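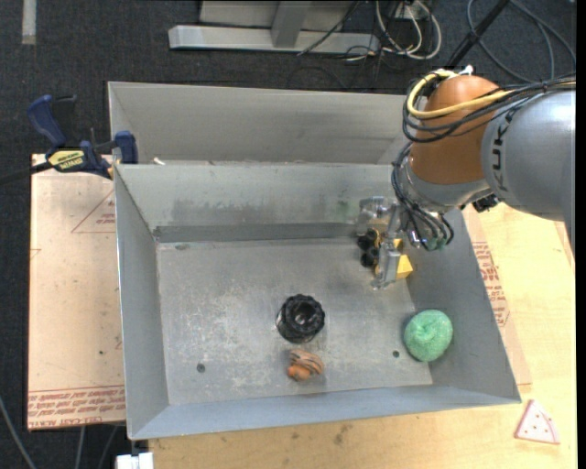

Zubaida Rajput wrote in after the last revision to say that her arm ran the pick routine perfectly on a bare table and then clipped the wall on its very first run with a bin. Her question was whether the bin has to be taught separately. It does, and this section shows you how!

Filed under: Shared Workshop Builds > Arms & Grippers

4.2 Teaching the bin

1. Clamp the bin to the table by its rim. One bar clamp is enough for light objects. Keep the clamp handle on the side away from the arm.

2. Switch the controller to manual mode and open the Trastia panel. Select New Container.

3. Jog the gripper to each upper corner of the bin and press Store. Then do the same at the floor. With sloped walls the two outlines will differ a lot, and that's exactly what you want to see on the screen.

4. If the floor has a ledge or step, store it as a second floor height. (Skipping this one cost me a whole evening in August.)

5. Enter 106 mm for wall clearance. You can tighten it later, once you trust your corners.

6. Drop in a few objects of different shapes. Hard, soft, round, hollow, go wild! A mixed bin teaches you far more than a tidy one.

7. Run 2 slow cycles with your hand on the stop button, and watch the cables at the wrist as the gripper goes down.

CAUTION: Never reach into the bin in automatic mode, even when the arm looks parked.

NOTE: Error 257 means a stored corner is out of reach. Slide the bin closer to the base, clamp it again and repeat from step 3.

When both cycles finish cleanly, save the container under its own name and go on to 4.3, Grip Force.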